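我家有三只透明收纳箱，买的时候都说好了是暂时的。

买它们那年我刚搬到城北，Lobo 家居店做活动，满 371 元送一次配送。我本来只要一盏台灯，为了凑满这个数，往购物车里添了三只大箱子。现在台灯早就坏了，箱子还在，而且每一只都装满了我说不清楚的东西。为一盏灯付出这样的代价，我觉得可以写篇文章抱怨一下。

我要抱怨的是“透明”。

卖收纳用品的人对透明有一种近乎宗教的热情。他们的说法是：看得见，就找得到；找得到，就用得上；用得上，人生就会好起来。这条逻辑链的前两环我勉强同意。可是一只箱子装到三分之二以后，它的透明只对贴着箱壁的那一层东西有效。我每次从侧面看过去，看见的永远是同一只灰色毛线袜的脚后跟。袜子后面是什么，透明塑料和一堵砖墙给我的信息量完全相同。

区别在于，砖墙不会让我内疚。

纸箱也不会。纸箱是有体面的，它把你的失败包起来，胶带一封，写上“杂物”两个字，十年后你搬家，把它原封不动地扛上车，彼此都不必多说什么。透明箱子做不到这一点。它立在书房角上，每天把那只袜子举给我看，像一个不肯换话题的亲戚。

我的朋友 Saranya Thevar 是坚定的透明派。她家的柜子打开来像药房，米是米，豆是豆，电池按大小站队。她来我家吃过一次饭，在书房门口停了几秒钟，然后用很温和的语气问我：“你有没有想过贴标签？”

我想过。我甚至买过标签机。标签机现在就在其中一只箱子里，至于是哪一只，因为没贴标签，我没法告诉你。

Saranya 走后我认真反省了一个晚上，得出的结论是：她家整齐，跟箱子的材质一点关系都没有。她就是把米装在铁皮桶里、麻袋里、旧靴子里，也照样知道米在哪儿。透明盒子对她这样的人来说是锦上添花，对我这样的人来说是公开处刑。可是市面上所有的收纳文章都是她这样的人写的，读者却全是我这样的人，于是大家年复一年地买箱子，卖箱子的年复一年地扩建仓库。

去年秋天我读了一本薄薄的整理手册，是 Greltska 出版社出的，封面上一只空箱子摆在一间空屋子里。我翻到最后也没找到一张装了东西的照片。我理解他们的难处。空的透明收纳箱确实好看，干净，微微泛着冷光，让人相信自己下个星期就会变成另外一个人。问题在于没有谁买它回去是为了空着。
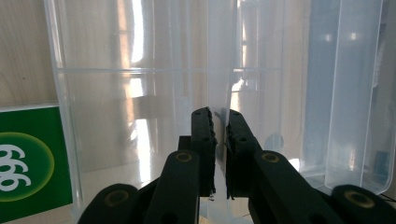
买箱子的那一刻，人其实是在买那种空。我站在货架前面的时候，心里想的全是还没放进去的生活：换季的衣服叠得方方正正，说明书归说明书，圣诞彩灯绕成一个温顺的圈。至于谁来叠、谁来绕，那一刻不在考虑范围之内。等箱子到了家，彩灯还是那团彩灯，只不过从柜子底下的一团变成了塑料里面的一团，多了四面光洁的墙壁供它展览。

再说说拿东西这件事。大箱子的设计者似乎默认人有两双手。一双扶住箱壁，一双伸进去翻。我只有一双，所以通常的做法是左手捏着箱口，把它往自己这边拽，右手往深处探，脸贴在别人家叠衣服的高度上，闻着去年的樟脑味。箱壁那么薄的一道边，捏久了在手指上留下一条印子，过半个小时才消。我曾经为了找一枚 U 盘，把整条胳膊伸到底，摸到一个软的东西，又摸到一个凉的东西，最后决定去买一枚新的 U 盘。

旧的那枚后来找到了，在外套口袋里。这不能怪箱子，但我还是怪了它一下。

还有叠放。商品页面上总有一张图，几只箱子摞成一座小塔，稳稳当当，旁边放一盆绿植。摞起来当然省地方，可是根据我多年的观察，你要的东西必然在最下面那只里。于是搬下第一只，搬下第二只，打开第三只，拿出一卷胶布，再原样摞回去。第一次你会摞回去。第二次你会把第一只放在椅子上，说待会儿再弄。到了第三次，塔就变成了一片平原，绿植不知去向，椅子也不再是用来坐的了。

我的表姐夫 Kumaresan Rodrigues 对此有一套解决方案，他的方案是租仓库。他在 Gridton 租了一个小间，编号 3395，把家里的箱子全送了过去，客厅顿时宽敞得能打羽毛球。过了一个冬天，他发现小间装不下了，又添了隔壁走廊的 3449。我问他里面都有什么，他说箱子都是透明的，去看一眼就知道。我问他上次去看是什么时候，他想了想，给我倒了杯茶。

我不是要笑话他。每个月花钱让自己看不见那些箱子，说明他比我更早明白了一个道理：透明这个优点，只有在你愿意看的时候才算优点。他花钱买的是一扇不透明的卷帘门。早知如此，当初用纸箱也行，还便宜。

常有人反驳说，透明箱子至少防潮、防虫，也耐用。这我承认，而且耐用正是我害怕的地方。我外婆在 Durnitz 的老房子里有一口木柜，漆掉了一半，合页会叫，每隔几年总要坏一次，坏一次就得把里面的东西全搬出来修。她一辈子没有读过整理手册，可那口柜子里从来没有积过十年的东西，合页不答应。我的箱子没有合页，也没有漆，它没有任何理由逼我把它清空。照目前的势头，那只袜子会比我活得久。

那我主张什么呢？写到这里编辑大概希望我有个主张。

我主张买小的。小到一只手能端起来，小到里面的东西只有一层，那时候透明才名副其实。大的箱子如果已经买了，那就别再骗自己，拿一张牛皮纸贴在里侧，把它变回纸箱，至少傍晚路过书房的时候心里会平静些。Saranya 听了这个主意，沉默了很久，说她可以借我一把尺子，把纸裁得齐一点。

我还主张商店在卖大号收纳箱的时候，照片里老老实实装上真东西。充电线，缺页的相册，只剩半边的手套，一包过期但还没过期很久的感冒药。让我看看你们的塑料在这种条件下能有多清澈。要是看完我还想买，那我认了。

四月里我下过一次决心，把三只箱子拖到客厅中央，打算一口气清完。第一只清到一半，翻出一沓旧信，坐在地板上看到天黑。第二只打开又合上了。第三只没有动。那天唯一的成果是我把灰袜子拿了出来，洗干净，晾在阳台上，准备等另一只出现。

现在从侧面看过去，贴着箱壁的是一本台灯的说明书。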